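Bett-Tablett Karkier von Londar im Test: Frühstück, Tee und Knabberkram auf der Decke

Von Carola Stöcker
18. August 2023

Gekauft habe ich das Karkier nach einer Knieoperation, als ich mehr Zeit im Bett verbracht habe als mir lieb war. Ich wollte kein Klapptischchen mit Beinen, davon hatte ich schon eines, und es ist bei jeder Bewegung gekippt. Gesucht war ein einfaches Tablett aus Holz, das flach auf der Decke liegt und groß genug ist für Teller, Becher und ein paar Kleinigkeiten. Bezahlt habe ich 14 Euro im Angebot.

Geliefert wurde das Tablett in einem flachen Karton mit Papierpolster. Ausgepackt roch es etwas nach Lack, nach drei Tagen am offenen Fenster war das weg. Die Kanten sind ordentlich geschliffen. An einer Ecke der Unterseite gab es eine raue Stelle, die ich mit feinem Schleifpapier selbst nachgearbeitet habe. Reklamiert hätte ich das nicht, erwähnen will ich es trotzdem.

Der Farbton ist ein helles Braun. Im Shop sah er etwas rötlicher aus. Mir gefällt er so besser, wer aber etwas Passendes zu dunklen Möbeln sucht, sollte das wissen.

Auf der Matratze liegt das Tablett ruhig, solange man selbst ruhig liegt. Eine dünne Decke ist als Unterlage besser geeignet als ein dickes Federbett, darin sinkt es auf einer Seite ein. Ich streiche die Decke vorher glatt und stelle schwere Sachen in die Mitte. Ein voller Becher Tee bleibt damit stehen, wenn ich nach der Brille greife. Drehe ich mich auf die Seite, nehme ich ihn vorher in die Hand.

Am häufigsten benutze ich das Tablett inzwischen abends für Snacks. Dafür taugt es wirklich gut, vor allem für einzeln verpackte Sachen aus dem Asialaden, von denen ich mir gern eine Handvoll mit ins Bett nehme.
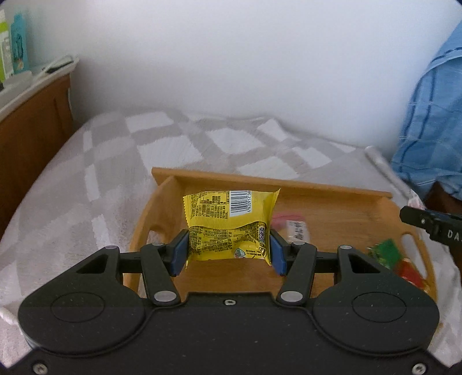 Kleine Tütchen verschwinden sonst zwischen Decke und Kissen, und man findet sie am nächsten Morgen zerdrückt wieder. Auf dem Tablett bleiben sie beisammen, und die leeren Verpackungen kommen am Ende gleich mit in die Küche. Krümel gibt es immer noch, nur deutlich weniger davon im Laken. Bei allem, was in Öl eingelegt ist, stelle ich eine kleine Schale dazu, das Holz nimmt Fett nämlich an. Einen Fleck von Chiliöl habe ich bis heute drin. Er ist blasser geworden, ganz verschwinden wird er wohl nicht mehr.

Zur Reinigung reicht ein feuchtes Tuch. In die Spülmaschine gehört das Tablett nicht, das steht auch so im Beilegzettel. Ich wische es ab, trockne nach und stelle es hochkant an die Wand. Teeränder gehen ab, wenn man sie am selben Abend erwischt. Einmal habe ich einen über Nacht stehen lassen und musste am Morgen mit etwas Spülmittel nachhelfen.

Zum Vergleich hatte ich das Wasora meiner Schwester da, ein Kunststofftablett mit gummierter Oberfläche. Darauf rutscht nichts, und Öl ist kein Thema. Allerdings zieht die Gummierung Fusseln an, und auf einer Bettdecke nervt das schnell. Außerdem klappert es, wenn man es auf den Nachttisch stellt. Das Noguchi mit Klappbeinen, mein altes Modell, ist zum Schreiben bequemer. Zum Essen im Bett nehme ich es nicht mehr, dafür hat es zu oft gewackelt.

Was mich am Karkier stört: Die Oberfläche ist recht glatt. Ein Teller mit glasiertem Boden wandert beim Tragen, besonders auf der Treppe. Ich lege inzwischen ein Stück Küchenpapier darunter. Eine dünne Matte würde auch gehen, die müsste man sich zuschneiden. Londar verkauft eine passende Einlage, sie kostet aber fast so viel wie das Tablett selbst. Die habe ich mir gespart.

Verzogen hat sich bis jetzt nichts, obwohl es im Schlafzimmer nachts kühl und tagsüber ziemlich warm ist. Wie das ab Oktober mit der Heizung aussieht, kann ich noch nicht sagen.

Für den normalen Preis würde ich länger überlegen, im Angebot war es in Ordnung. Wer vor allem Getränke und Kleinkram ans Bett bringen will, kommt damit gut zurecht. Für Suppe würde ich es nicht nehmen – die esse ich lieber am Tisch.

Bewertung: 4 von 5 Punkten. Den Abzug gibt es für die glatte Oberfläche und die raue Ecke.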